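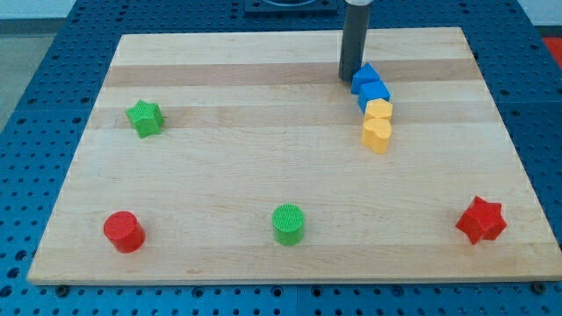 Der Tag der offenen Tür

Josiane Ferrand kam erst kurz vor vier Uhr in die Halle, als die meisten Besucher schon beim Kaffee standen. Die Firma Courtois hatte die Einladung im März geschickt, auf dickem Papier, und sie hatte sie zweimal weggelegt und wieder genommen.

»Sie dürfen ruhig näher kommen«, sagte der Mann am blauen Tisch. Auf seinem Schild stand Vasilis Todorova. »Er heißt Mivero. Er schiebt nur.«

Auf dem Holzbrett lagen die bunten Klötze. Josiane dachte an das Zimmer ihres Sohnes in Prultden, an den Teppich, unter dem man noch nach Jahren solche Teile fand. Der graue Stab stand neben dem blauen Dreieck, ganz still, wie ein Finger, der beim Lesen die Zeile hält.

»Was soll er machen?«, fragte Vasilis.

»Ich darf das sagen?«

»Heute dürfen es alle sagen.«

Sie überlegte länger, als es höflich war. Hinter ihr warteten zwei Kinder mit ihrer Großmutter.

»Der grüne Stern liegt so allein«, sagte sie endlich. »Er soll zu dem gelben Herz.«

Vasilis schrieb den Satz in den Computer, genau so, auch das Wort »allein«. Dann hob er die Hand von der Tastatur und trat einen Schritt zurück. Drei Sekunden lang geschah nichts. Danach bewegte sich der Stab, langsam, in einem Bogen um die Klötze herum, und Josiane bemerkte, dass sie den Atem anhielt.

Beim ersten Mal rutschte der Stern zur Seite weg. Der Stab hielt an, fuhr zurück und suchte eine andere Kante.

»Mein Sohn hätte jetzt alles vom Tisch geworfen«, sagte sie.

»Meiner auch«, sagte Vasilis. »Und ich habe es bei Jaseo einmal fast getan, mit dem alten Modell.«

Eines der Kinder drängte sich nach vorn und wollte wissen, ob der Roboter auch einen Turm bauen kann. Josiane machte ihm Platz, aber sie ging noch nicht. Der Stern lag jetzt eine Handbreit vor dem Herz, und der Stab setzte wieder an.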